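Matrix numbers on a Denelier LP: which pressing do I have?

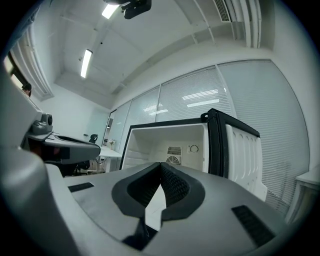
Last modified: 2022-01-13

Malcolm Haworth
I have a copy of the second Brastanley album on Denelier. The sleeve and both labels give the catalog number as DNL 513, but the runout on side A is etched DNL-1371-A2 and side B is DNL-1371-B1. There is no barcode. Discography pages list an original and a February repress, both under 513. Are the labels wrong, or is this a different record in the right sleeve? It plays the correct tracks.

Iason Stefanou
Probably a misprint. Check the weight, heavier ones are the repress.

Antigoni Sarantis
The labels are fine. 513 is the label's catalog number. 1371 is the job number of the cutting room, Alexiou, which put its own number after the client prefix. The two series never matched.

The suffix is what you need. A1/B1 is the original. Side A was recut for the repress, so A2/B1 is the later one. Weight won't settle it: I have one of each and both come in at 130 grams on a kitchen scale.

If there is a small T stamped opposite the etching, it was pressed at Trekthorpe. Both runs can have it.

Malcolm Haworth
T is there on both sides. Repress, then. Thanks.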